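Caring for a Light Wood Tabletop

Pale tables show the grain nicely, but they also show coffee rings and dull patches sooner than dark ones. Most of the upkeep is light and quick.

Daily wiping

Use a soft cloth wrung out well in warm water. Wipe with the grain from one end to the other, then go over it again with a dry cloth. If the top feels sticky, add a drop of dish soap to the water and rinse the cloth before the last pass.

Clear everything off first. Wiping around a fruit bowl leaves a ring of crumbs, and over time the covered spot can end up a different shade from the rest. On a matte top with fine grain like this one, look along the surface from a low angle to find smears. 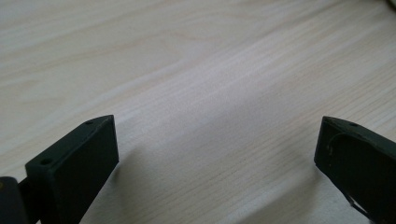
Water rings

Let a fresh ring dry overnight before you do anything. If it is still there in the morning, lay a cotton cloth over it and press with a warm iron, no steam, for 20 seconds at a time. Lift the cloth and check between presses.

Oiling

Only oil a top that was oiled to begin with. Ours gets a thin coat every January. Rub it in, wait 50 minutes, and buff off what is left. Lay oily rags flat outdoors to dry before throwing them out.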